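Small Things, Sorted

The wooden puzzle shop in Medton sells 162 kinds of small object meant to be picked up, turned over and put down again. Most of them are cubes. Some have a hole in one face, some have two colors, and a few do nothing at all, which customers seem to like best.

The shop opened in October with a single table and 7 trays. Its stock came from Owino, a wholesaler two towns over that was clearing out a warehouse in Edgate. The first order was 1,000 pieces, unsorted, in four cartons. It took most of a week to get them into trays by size.
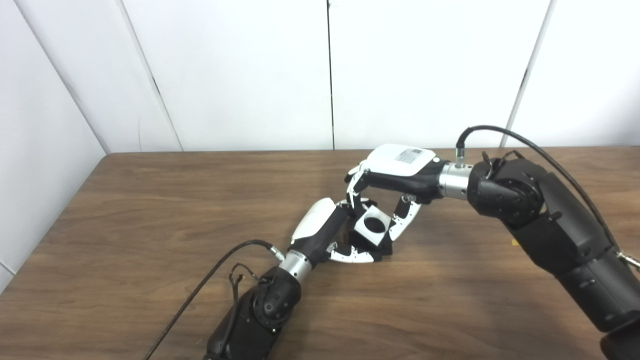 Size matters more than you would think. A cube that fits between the thumb and two fingers gets turned constantly. Go a little bigger and people use both hands, and they slow down. They look at each face before moving to the next one – the hole always gets a fingertip put in it.

The shop keeps a table for handling, and there is no sign telling anyone to be careful. Pieces get dropped. Edges wear first, then the paint on the corners. Worn ones go in a tray by the register at half price, and that tray empties fastest on weekends.

Stock now stands at 2,612 pieces. A new line from Unum arrives this summer, plain cubes with softer edges, and the back shelves have been cleared for it. The old cartons are still under the stairs.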